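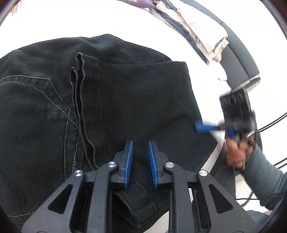 Most stitching on a garment is there to hold it together, and the rest is there to be looked at. In this unit we deal with both, but we start with the first kind, as it decides how long a garment lasts. Jeans are a good place to begin. Seams take a lot of strain at the seat and the inner leg, the cloth is heavy, and much of the thread is on the outside where it can be checked without turning anything inside out. On a dark pair with light grey thread, like these, the double rows around the back pocket are easy to follow, and so are the several rows at the hem. Thread that matches the cloth hides a crooked line. Contrast thread does the opposite, so a maker who uses it has to sew straight.

Unit 4: Seams, hems and thread

Read this before the workshop session. Bring your own thread snips and a fabric ruler. Machines are set up with a size 100 needle for the denim work, and you should change back to an 80 before you go on to the shirting.

Terms you need

Seam: the line where two pieces of cloth are joined.
Seam allowance: the strip of cloth between the seam and the raw edge.
Topstitching: a row of stitches sewn from the right side and meant to show.
Raw edge: a cut edge that has not been finished.
Bar tack: a short, dense group of stitches across a point of strain, such as a pocket corner.

Plain seam

Two pieces are laid right sides together and sewn once. The allowance is pressed open or to one side. It is quick and uses little thread, but the raw edges are left on the inside and will fray unless they are overlocked or bound. Use it for skirts, linings and anything that will not be washed hard. Press it before you cross it with another seam.

Flat-felled seam

Both raw edges are folded in and sewn down, so nothing is left to fray on either side. There are two rows of stitching. It is the usual choice for work clothes, and you will find it on many shirts as well. The order of work is:

Sew a plain seam with the wrong sides together.
Trim one allowance to half its width.
Fold the wider allowance over the trimmed one.
Press, then sew the folded edge down flat.

The trimming step is the one most often skipped. If both allowances are left full, the seam comes out too thick and the machine will miss stitches where it meets a hem.

French seam

This is also a closed seam, but for thin cloth. It is sewn once with the wrong sides together, trimmed, turned, and sewn again with the right sides together. Do not try it on denim. On the Gonham voile in the sample drawer it works very well, and you will sew one in the second half of the session.

Hems

A double-fold hem hides the raw edge inside two turns of cloth. On jeans the folded edge has to pass over the leg seams, and at those points the foot tips back and the stitches get shorter. Put a folded scrap behind the foot to keep it level, or turn the hand wheel for the thick part. A hem that twists or ripples after washing was often stretched while it was being sewn, or folded slightly off the grain. Let the feed dogs move the cloth and use your hands only to guide it.

Thread

Polyester thread is strong and does not shrink. Cotton thread looks softer and takes dye, but it is weaker and may shrink in the first wash. Core-spun thread has a polyester center with cotton wrapped over it, and we use it for most denim work. The Pendis cones on the back shelf are core-spun. The Monti cones are plain cotton and are kept for the dyeing unit, so please leave them there. For topstitching, lengthen the stitch to 4 mm and raise the upper tension a little. Test on two layers of scrap first.

Work to hand in

Make one sample of each seam and one double-fold hem, each 300 mm long. Label each sample with the cloth, thread, needle size and stitch length. Then choose a garment you own and write 500 words on how it is put together. Name the seams, say where it has started to wear, and say what you would change. Drawings are welcome and do not count toward the length.

Reading: the Gosov sewing manual, chapter 2, and the thread chart at the back.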